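GERKPORT, Mon 14 January — Drondness, the bedding and household linen maker, will open a repair and return counter at its Gerkport store in February. Customers will be able to bring in duvets, covers and sheets of any age for mending, refilling or recycling.

The counter will be staffed 3 days a week to begin with. Small repairs such as split seams, missing buttons and broken zippers will be done while the customer waits. Larger jobs, including new filling, will be sent to the company's workroom in Cao and returned to the store within 2 weeks.

Drondness ran a trial of the service last year by mail. It took in 1,028 items over the course of the trial. Of those, 900 were repaired and sent back to their owners. The rest were too worn to mend and went to Bidus, a textile recycler, where they were shredded for use as padding.

"Most of what came in had one thing wrong with it," said Borghild Nordin, head of customer service at Drondness. "A seam had opened at the corner, or the filling had moved to one end. People had put the thing in a closet and bought another one. We would sooner fix it."

Prices will be posted at the counter and on the store's website before opening day. Seam repairs on Drondness products will be free with or without a receipt. Other brands will be accepted at the same rates as the company's own out-of-warranty items.

Items must be washed before they are dropped off. The counter cannot take electric blankets, mattress toppers or pillows — these can still be left in the textile bin by the store's side entrance.

The company plans to review the service after its first season and decide then whether to add counters at other stores.

Media contact: Press Office, Drondness, Gerkport

Sign up for our newsletter to get store news and offers by email. You can unsubscribe at any time. 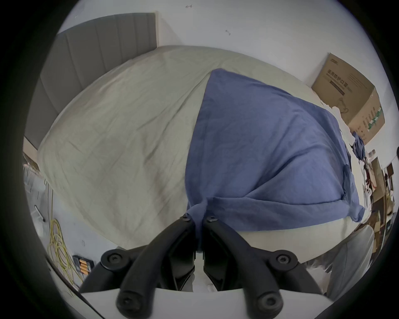
Can I bring in a duvet that was bought somewhere else?
Any brand is accepted, as long as it has been washed first, and the posted rates apply.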